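Our new rules for the arm bench

I've been looking forward to writing this one! Imogen Kershaw and I finally sat down and rewrote the bench rules at Gorkilthorpe, and I love how short they came out: 8 lines on a single sheet, down from 21.

Speed first

Anything new runs at 300 millimetres a second or slower until two of us have watched it through (Vesna Kos wanted three, and we haggled). Nobody reaches over the table while the arm is live.

Keep the tray mixed

My favourite rule, this! Every tray gets soft things and hard things together, so a grip setting that only suits one of them shows up early. Grapes go in with something shiny, and you write down the grip force before you start.
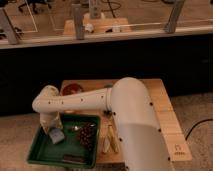

Cables and carpets

Still arguing about this bit. Gilmar wants every cable taped down, and I'd settle for a clear path to the stop button. We'll try his way through May.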